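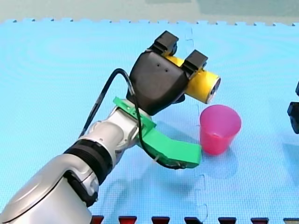
Petronella Ndlovu wrote in to say that plastic tumblers should be stored upside down, and never stacked more than four high. She had a shelf of them go cloudy and stuck together after one summer in a garage, and she lost two pulling them apart.

We have had other letters on the same subject, and most of them agree with her. The tumblers in the Rurham Household Plastics Collection are now kept rim down on open shelves. The cans and tubes are kept in drawers.

Cups, Cans and Tubes
Gallery page 4
Posted Friday, March 24, 2023

The collection has 1,525 entries in its register. Most are things that were used in kitchens, bathrooms and garages and then given away. This page covers drinking cups and round containers. Bowls and plates are on page 3, and lids without a container are on page 6.

1. Pink tumbler and yellow cylinder
A simple tapered cup in translucent pink plastic, wider at the rim, with the color a little deeper toward the bottom. The yellow cylinder has a gray metallic end cap and a dark interior.

Notes on the cups

The tapered tumbler is the most common shape we are given. It is cheap to mold because the taper lets it slide out of the mold, and it nests, so a store could fit a lot of them on one shelf. Families bought them for children, for picnics and for rinsing toothbrushes. Pink, blue, green and orange are the colors people remember, and a set was usually one of each.

Translucent plastic often looks darker near the base. In many cups the wall is thicker there, and you are also looking through the floor of the cup. People sometimes write to ask whether a tumbler has been stained. A stain will usually have an uneven edge and will follow the level of whatever was in it. A change that is even all the way around is more likely to be the plastic itself.

2. Drerkel tumblers, set of six
Given by a family on the north side of Rurham. They were sold in a cardboard sleeve at 50 cents a cup. The sleeve came with them but the bottom flap is missing. One cup has a name scratched under the base and we have left it alone.

3. Drerkel tumbler, single, short size
Register entry only. The short size was made for bathrooms and has a slightly heavier base than the tall one. It holds less than people expect. It will not nest inside the tall size even though it looks as if it should.

4. Otico picnic cups
Otico cups have a ridge below the rim that keeps them from jamming when they are stacked. If you have a stack that comes apart easily after years in a cupboard, check for the ridge. The handled version was sold later and is harder to find. The handles break at the lower join.

5. Unmarked measuring tumbler
It has raised lines on one side with no numbers next to them. We tested it with water and the lines are evenly spaced in height, so because the cup tapers they do not mark equal amounts. It may have been a toy.

Notes on the cans and tubes

Round containers with a metal end and a body of another material are harder to look after than cups. The two parts age at different rates. Metal ends pick up rust from a damp shelf, and cardboard bodies swell and let go of the rim. Plastic bodies do better but can shrink slightly, and then the end cap turns freely or drops off.

Keep them dry and lay them on their side in a drawer with a strip of felt under them. We used to stand them on end. The bottom rims marked the shelf paper, and two had to be cleaned of rust that had come from a neighbor.

Yellow is a common color for this kind of container. It was easy to find in a dark cupboard or a tool bag. It also fades, usually on one side only, and turning the container a little every few months will even that out if it has to stay near a window.

6. Otico tube with push-on cap
Sold for storing paintbrushes. The cap is a tight fit and there is a small air hole in it so that it can be pulled off. The donor kept knitting needles in it.

7. Sveinbjörnsson hardware store can
The Sveinbjörnsson store on Rurham's main street sold loose nails and screws in cans with a paper label and a price written in pencil. The store closed one October and the remaining cans were given away with the stock still in them. We emptied this one. The nails are in a separate bag with the same register number.

8. Tube, maker unknown
The end cap is a replacement cut from another can. It is neatly done and has held up better than a lot of the originals.

Cleaning

Hawi Assefa looks after the cleaning table and supplied the following for people who want to do the same at home.

Use lukewarm water and a drop of dish soap. Hot water can warp a thin tumbler, and once the rim has gone oval it does not come back. Wipe with a soft cloth and skip the scouring pad, even on a cup that is already scratched. For a sticker, lay a cloth with a little cooking oil over it for 15 minutes, then rub it off with a thumb and wash the cup again.

Two tumblers that are stuck together can often be freed with cold water in the inner one and warm water around the outer one. Wait a minute and twist. Do not pry with a knife. If they still won't move, leave them overnight and try again.

Do not put a container with a metal end in the sink. Wipe the body with a barely damp cloth, dry it right away, and use a dry brush on the metal. Leave the open end facing down on a towel until you are sure there is no moisture inside.

Giving things to the collection

We have plenty of tall tumblers and are not taking more of those unless they come with the original packaging. We would like short tumblers, handled Otico cups in any condition, and round containers with their own caps. Cracked pieces are fine if all the parts are there.

Please put a slip of paper inside with your name, the town where the item was used and what it was used for. The last part is the one we are most often missing. A tube that held fishing line and a tube that held spaghetti can be the same tube, and we file them under use as well as shape.

Items can be left at the side door on weekday mornings. The large shelves downstairs are full, and there are 3,000 loose lids waiting to be sorted, so it may be a while before a new item appears in the register. You will get a card with the entry number when it does.

Next page: Pitchers and Jugs
Previous page: Bowls and Plates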